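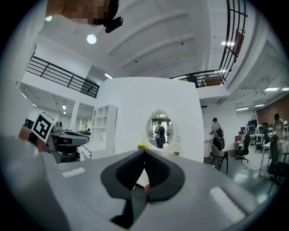
Ask Arne Dreßler how his student robotics class ended up with a dressing table and he grins. "Kitchens have been done to death," he says. "Everybody's robot stacks cups. I wanted somebody's grandmother to walk in and know what the task was!"

The Pirkau project started in October, and the students have been hooked ever since. They work in pairs with hand-held grippers, tidying small things on a tabletop and recording every try, so that an arm can later learn the same moves.

"You think you know how to pick up a little stick," Dreßler says. "Then you do it with two black fingers and a block on your wrist – and suddenly you're five years old again."
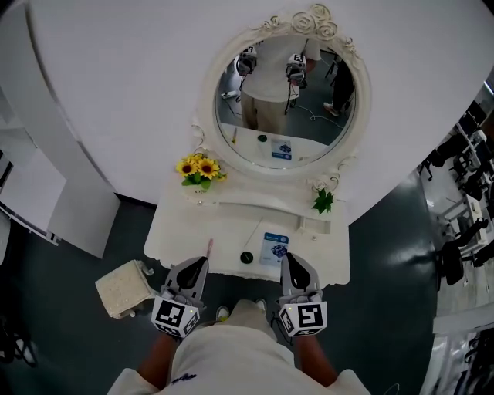
The mirror was the part that got everyone arguing. Half the class wanted it covered, afraid the software would get confused by a second set of grippers. Dreßler let them fight it out over lunch, and the mirror stayed. "Homes have mirrors," he says. "If our model can't handle one, I'd love to know now."

By last count the class had 727 recordings, and 704 of them passed the students' own checks. They are fierce checkers, he adds – one pair threw out a whole morning of its own work.

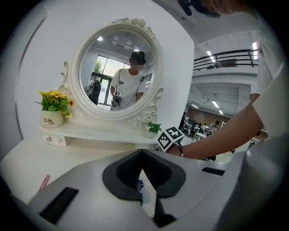 Arne Dreßler
Class instructor, Pirkau project

What comes next? A trip to Sauerland, where 40 students from other schools will try the same table task. Dreßler can hardly wait. "They'll do it all differently," he says, "and we'll steal the best ideas on the train home."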